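Search this blog... Go

Timestamps, again

Jul 18, 2020

Spent most of Saturday on the clock problem in the gripper recordings. The finger opening and the video come in on separate threads, and my loader was pairing them by arrival order. In the bad clips the opening value ran 200 ms behind the picture, so the policy was learning to close late.

I now stamp both streams at the source and interpolate the opening to each video frame. Anything with a gap over 3 frames gets dropped. That left 871 clips out of nearly 2,000, mostly bags and packets coming out of boxes. Teguh Gunawan thinks the cutoff is too strict. He may be right. The loader is in the Saketeo repo, on the February branch I never renamed.

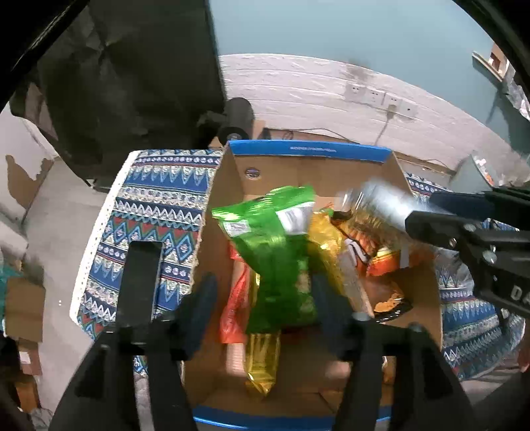
Why not just shift every clip by the same amount? The delay changes from clip to clip, so one fixed offset would repair some and break others.

Next is the replay tool, which still crashes on short clips.

4 comments
2 shares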